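Need a display base for a black and white patterned piece, is blue wrong?
Forum: Shelves, Cases and Display 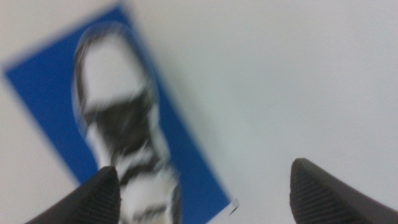
Black and white piece on the blue panel, white tabletop.

gornau_shelf wrote:
I'm redoing the top shelf of my case and trying out backings on the table before I cut anything to size. The shelf is painted white and the white parts of the pattern vanish against it from across the room. On the blue I can at least see the outline. My wife says the blue is all you notice. The case is an Oltard with 2 glass doors, if that matters. Should I stay with blue or go to gray?

tinlid375 wrote:
Gray. A busy pattern needs something quiet under it. I had a strong blue in my case for a year and every piece looked like it was in a shop window. I swapped it for a middle gray and haven't touched it since.

parkbench wrote:
Disagree. Middle gray under black and white will look like part of the pattern. The blue separates it. I'd keep the color and trim the panel so less of it shows.

gornau_shelf wrote:
Trim it how far? Right now there is blue showing on both sides.

parkbench wrote:
I leave a finger's width all the way round. Cut a paper one first and live with it for a few days.

Yook_and_cranny wrote:
Is the piece going to sit at that angle on the shelf? I'd line the panel up square with the front edge and turn only the piece. When both are tilted it looks as if somebody bumped the case.

gornau_shelf wrote:
No, the panel will be square. The shelf is only 16 inches deep so there isn't much room to angle it anyway.

tinlid375 wrote:
What kind of light is in there? Mine has the Zenance strip across the top and it makes blue look a lot harsher than it does on a table by a window. Try it in the case with the doors shut before you decide.

gornau_shelf wrote:
Warm strip, not sure of the make. I'll try it Sunday evening when it's dark out.

oldcase1954 wrote:
Whatever color you pick, check that it doesn't rub off. I had dyed felt under a white piece and it left a stain I never got out. Wipe the panel with a damp white cloth and look at the cloth.

parkbench wrote:
Good point. Clear film between the two would do it as well.

oldcase1954 wrote:
I don't like film. It shines under a strip light and you see the edges.

gornau_shelf wrote:
Tried it in the case. Under the warm light the blue goes darker than I expected and I like it better than on the table. Cloth came away clean. I'm going to cut the paper one tonight and see about the width.

tinlid375 wrote:
Still say gray, but it's your shelf. Put up a picture when it's in.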